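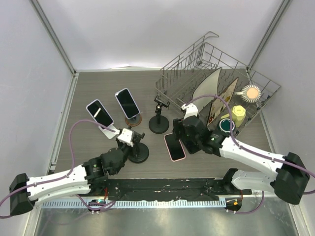

Green and theme bonds for small holders: the Pument water bond

fernhill_saver
09/01/2019
Has anyone else been reading up on the Pument water bond? I got the full terms last night and stayed up far too late with them! Six-year paper, fixed coupon paid each November, and the money goes into small irrigation schemes. There are 16 of them on the list already. I've wanted something like this in my portfolio for ages.

Dekeo
I've got some. Bought at issue and very happy so far. The first impact report was a joy to read, proper detail on each scheme, what was spent and what got delayed (two of them, both down to pump deliveries).

marlowbonds
Nice project, but do look at the price. It's trading at 106, so you're paying over the odds for the label. An ordinary bond from the same issuer gives you a better yield and the same credit risk.

fernhill_saver
Fair point on the price. I'd still rather have the label, I love being able to follow where it goes.

marlowbonds
But can you follow it? Money is money. It all goes into one treasury pot and they match it up on paper afterwards.

Adebayo Dauda
Not quite, marlowbonds. Page 304 of the prospectus (yes, I got that far!) says the proceeds sit in a separate sub-account until they're paid out to a scheme. Huvmont did the outside review and they check the balance every year.

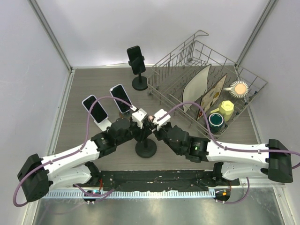 olive_and_rye
What happens to the money if one of the schemes is dropped?

Adebayo Dauda
It goes back into the sub-account and gets moved to another scheme that fits the same rules. Your coupon carries on as normal, it isn't tied to how any one scheme does.

olive_and_rye
Brilliant, thank you. That was the bit I couldn't find.

marlowbonds
OK, I'll give you the sub-account. I still wouldn't pay 106. The Olatunji farm bond was down at 92 last November and I filled my boots.

Dekeo
Ha, I missed that one and I'm still cross! Though Olatunji only reports every two years, and I'd miss the updates.

fernhill_saver
Is the Olatunji one still open to small buyers? Off to look up the minimum lot now.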